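Farstead Craft Fair, pre-opening walk round
Checked by Hélène Paquette, Oct 22, 2021

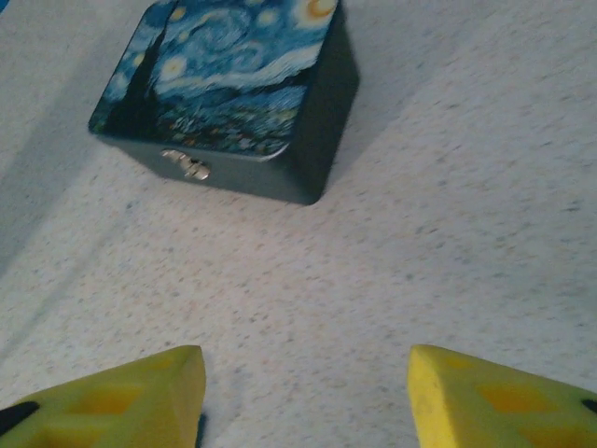

Well, I went round the hall with my clipboard before the doors opened, and I must say the stallholders had done themselves proud this year! I've put my comments beside each point, and I do run on a bit, so please bear with me (the ticks are the part that matters if you're in a hurry).

Fire exits clear, both sides: YES
Lovely and clear on the kitchen side. On the car park side there was a stack of folding chairs leaning by the door, which Tadeo very kindly shifted while I stood there.

Extinguishers in place and in date: YES
All on their brackets with the pins in. The one by the stage has a faded label that I could only read with my glasses on, so a new label would be a kindness.

Gangways wide enough for wheelchairs and prams: MOSTLY
Good down the middle. Stall 8 had crept forward, as it does every October, and Benjamín has promised to pull his table back behind the tape. Do look again once the bags and coats start piling up!

Trailing leads taped down: NO
Stall 14 had a lamp lead running straight across to the wall socket. I've asked Uriel for the rubber cable cover from the store cupboard. Not to be switched on until it's down, please.

Table legs locked: YES
I gave every one a good push. One squeaked but held.

Candles and naked flames: NONE
Unlit candles for sale only, and everyone has been very good about it.

Tea urn: YES, WITH A NOTE
Well back from the counter, lid on, tap not dripping. I would still like a sign asking children to keep away from the hatch.

First aid box: TOP UP NEEDED
Plenty of bandages, hardly any small plasters, and it's always small plasters people want.

Wet floor at entrance: WATCH
Mat is down and lying flat. Radomír has the mop handy if the rain comes on again.

Still to do before opening: cable cover at 14, plasters, sign for the hatch. Come and find me by the stage when they're done and I'll initial the sheet.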